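硬水地区的水垢处理:一年来的做法整理

发布于 2023-03-02

笔者迁居Votetholm已满一年。该地自来水硬度偏高,水壶、花洒及水龙头根部均易结垢。入住初期,笔者沿用旧居的清洁习惯,每周以湿布擦拭一次,至九月时,浴室玻璃隔断已形成一层白色硬膜,普通洗洁剂无法去除。此后陆续试用若干方法,现将其中较为稳定者记录于后,供居住条件相近的读者参考。

首先应说明,水垢的主要成分为碳酸钙,遇酸溶解。市售除垢剂与家用柠檬酸在原理上并无差别,区别在于浓度、添加剂及价格。笔者曾购入一瓶Clinus浴室除垢液,效果尚可,但气味较为刺激,在通风不良的卫生间内使用后,须开窗较长时间方可散去。用完该瓶后未再购买,改用食用级柠檬酸粉末自行配制。

配制方法如下:取柠檬酸20克,溶于1000毫升温水,搅拌至完全溶解,装入喷壶备用。溶液不宜久存,建议两周内用完。喷壶外应贴标签,注明内容物及配制日期,并置于儿童不能触及之处。

电水壶的处理最为简单。注水至最高水位,加入柠檬酸一汤匙,煮沸后静置二十分钟,倒掉,再以清水煮沸一次。花洒可拆卸者,浸泡于溶液中过夜;不可拆卸者,可用塑料袋盛装溶液,以橡皮筋固定于花洒头外侧。镀层已有破损的五金件不宜长时间浸泡,笔者家中一只旧龙头即因此局部发暗,至今未能恢复。

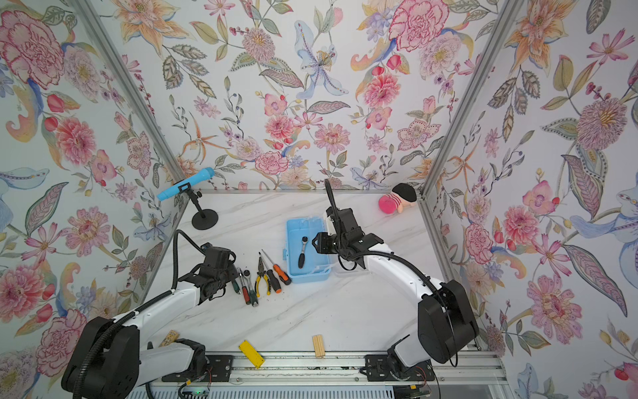

分类:台面与石材

酸性清洁剂不得用于天然大理石。此点在各类家务文章中虽屡有提及,仍常被忽视。大理石的主要成分同为碳酸钙,白醋、柠檬酸乃至柠檬汁滴落其上,均可能造成失光,形成俗称的“腐蚀印”。该类痕迹属于石材表面的化学损伤,擦拭无效,须重新抛光。

石材台面的日常清洁,以中性洗洁精加温水为宜。取软布浸湿拧干,顺同一方向擦拭,再以清水布擦拭一遍,最后用干布收干。收干一步不可省略,在硬水地区尤其如此,残留水滴蒸发后即成白点。若已有轻微白点,可先用塑料刮片平贴表面轻推,不得使用钢丝球或带研磨颗粒的去污膏。小苏打虽呈弱碱性,干粉直接用力摩擦亦可能留下细痕,笔者不再将其用于抛光石面。

油渍可采用敷剂法:将小苏打与少量清水调成糊状,覆于油渍处,以保鲜膜封盖,静置一夜后轻轻揭去,再用湿布擦净。全程无须摩擦。陈旧油渍可能须重复2次。

分类:布品与工具

清洁用布应按区域分开。笔者现将厨房、浴室及地面用布分为三色,洗涤时亦不混放。超细纤维布不可使用柔顺剂,否则吸水性明显下降。此前购自Pacheco日用品店的一批棉质抹布,初期掉絮较多,经数次热水洗涤后已可正常使用。

费用方面,笔者以Findex表格逐项登记家中清洁用品支出。改用自配溶液之前一年为582元,过去一年为359元。差额主要来自不再购买成品除垢液及一次性湿巾,喷壶与刮片的添置费用已计算在内。

最后重申两项安全要求。其一,任何酸性溶液均不得与含氯漂白剂混合或先后用于同一表面而中间不经冲洗,二者反应会释放有毒气体。其二,操作时应佩戴橡胶手套,手部有伤口者尤须注意。

洗衣机内筒及洗碗机的除垢,笔者尚在比较不同间隔周期的效果,待记录较为完整后另文发布。

归档于:家务、清洁
上一篇:冬季门窗密封条的更换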